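Speaker notes: Ceilings in small work rooms
Leif Lindholm, Apr 6, 2026

Slide 1. Introduce the Vorstead refit. One room, used daily, white ceiling throughout. Scope of the talk is the ceiling only. Walls and floor are covered in the May session.

Slide 2. Why start overhead. A white ceiling returns light to the bench and shows every fault in the paint. Old coat at Vorstead was gloss. Replaced with flat matt, two coats, rolled in one direction, towards the window wall. Pause for the Larlow colour chart.

Slide 3. Colour shift. White paint takes its tint from whatever light reaches it. Expect a bluish cast in one part and a warmer white in another, on the same tin of paint. Do not touch up on the strength of this. Check with a sample card first. 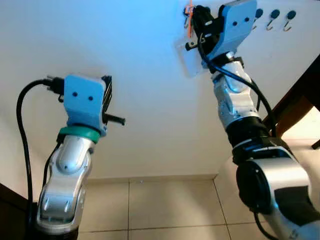 How long should the first coat be left before the second goes on?
Overnight, with the door shut and the heating at its normal setting.

Slide 4. Costs. Paint and sundries came to 131 pounds, labour to 200. Magnusson quoted separately for filling; leave that figure out unless asked.

Slide 5. Upkeep. Dust with a dry head on a pole. No sprays. Marks near the light fittings: damp cloth, then leave alone. Keep 16 sample cards in the drawer, labelled by room.

Hand over to the Dedov team for flooring. Spare copies of the chart are on the side table.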